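3 min read

The Sink Island

Run 12 ended at the threshold check. The log said the left hand had closed on nothing and reported a grasp. Ayuba Akpalu copied the line into the club notebook and wrote "false positive, thumb" beside it.

The Prestura round was in July. Each team got 18 minutes at a kitchen island, one robot, and a list of objects the judges would not release in advance. Last year the club had scored 541 points and placed behind Surdu by the value of a single cup.

"Contact threshold is too low," said Obed Asamoah. He had the plot open. "It reads the finger's own motor current as contact."

"It passed yesterday."

"Yesterday the fingers moved at half speed."

Ayuba checked. The speed parameter had been restored to 100 percent by the Sitari update, which overwrote the hand file without a warning. He changed it back and saved a second copy under his own initials.

They agreed to test the hands alone, arms low, away from the counter. Obed would call the pose and Ayuba would read the current for each finger. Neither of them would touch the threshold until all the fingers had been recorded.

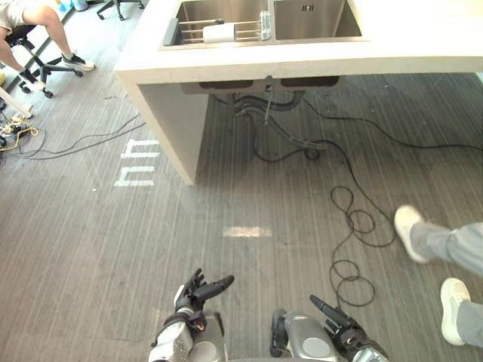
Second Session

The index finger on the left hand drew more current than the others. Obed ran it again and got the same curve. He loosened the cover plate, found the tendon guide seated one notch off, and moved it.

"So it wasn't the threshold," Ayuba said.

"It was also the threshold."

They raised it by two steps and repeated the sequence at half speed, then at full. The log showed no contact in open air. Ayuba held a Trodico sponge between finger and thumb, and the log showed contact.

He crossed out "thumb" in the notebook and wrote "index, guide." The room was booked until nine. It was 8:20.

"Run 13?" said Obed.

Ayuba looked at the battery figure, plugged in the charger, and started a new page.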